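From: Mervin Melnyk
To: Indville Court Watch list
Subject: Re: [courtwatch] Sayegh appointment – what happens to the June docket?

Rosalind wrote:

> Can somebody explain how the seat gets filled now that Judge Sayegh
> is moving up to the appeals bench? My neighbor has a small claims
> appeal set for June and was told by the clerk's window that it "may
> be reassigned." I also heard there would be a special election and
> then I heard there wouldn't be. The paper had one paragraph on it.
>
> Also, is the swearing-in open to the public?

Rosalind,

I was at the county building yesterday for the judicial budget session and asked most of this while I was there. Taking your questions in a different order.

The swearing-in is open. It will be in Courtroom 2 at 4:30 p.m. and there are 61 seats, with the first two rows held for family and court staff. If you want to sit down, get there by 4. The side entrance on Flurnadon Street closes at 4, so after that you have to come through the front and go through screening with everybody else. No bags larger than a purse. Phones are allowed in the building but have to be off in the courtroom.

There is no special election. I think the confusion comes from the old rule, which required one if more than 18 months were left in the term. The legislature changed that a few years back. Under the current rule the governor appoints someone to serve until the next general election, and whoever wins that election serves out what remains of the term. The appointee can run. The screening panel takes applications for 30 days and then sends up three names. The governor is supposed to pick from the three, although she can send the list back once and ask for a new one.

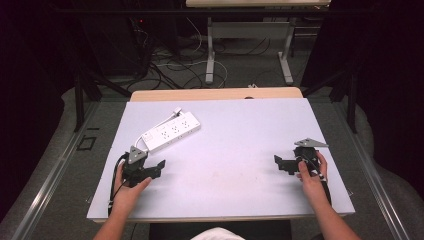
Until the appointment is made, the chief judge assigns visiting judges to cover the seat. The court administrator told us there are 546 open matters on Judge Sayegh's docket. Criminal cases with a speedy trial date go first, then custody and protective orders, then everything else. A small claims appeal is in "everything else," so your neighbor should expect it to be heard later than scheduled. She should not assume it has been moved, though. The date on her notice stands until she gets a new notice in the mail. If she doesn't show up and the visiting judge does, the appeal can be dismissed.

She can call the civil clerk and give her case number, and they will tell her who has it. The window on the first floor only has the printed list, and that one was two weeks old when I looked at it. The civil clerk is upstairs.

One more item from the budget session. The county has put in $3,000 for visiting judge travel. I said during public comment that this looked low to me, given that the last vacancy ran seven months and two of the judges drove in from the other end of the state. The finance director said it could be amended later in the year. I would like somebody from this list to be at the next session and ask again, as I will be out of town.

On the Zorlow case, which two people have emailed me about off list: Judge Sayegh heard the arguments but had not ruled as of yesterday. The administrator said she is allowed to finish written opinions on matters already argued, and that she intends to. If she doesn't finish before she takes the oath, the lawyers can either agree to let a visiting judge decide it on the transcript or ask to argue it over. I don't know which they would choose. Both sides have already paid for three days of expert testimony – my guess is they will want it decided on the transcript.

I took notes on the rest of the session, mainly the jury pay discussion and the second interpreter position. Those are typed up but need checking against the recording before I post them. The recording should be available from the county by the end of the month.

If anyone has applied to the screening panel or knows somebody who has, please don't discuss it here. The applications are confidential until the three names go up and our archive is public.

Mervin Melnyk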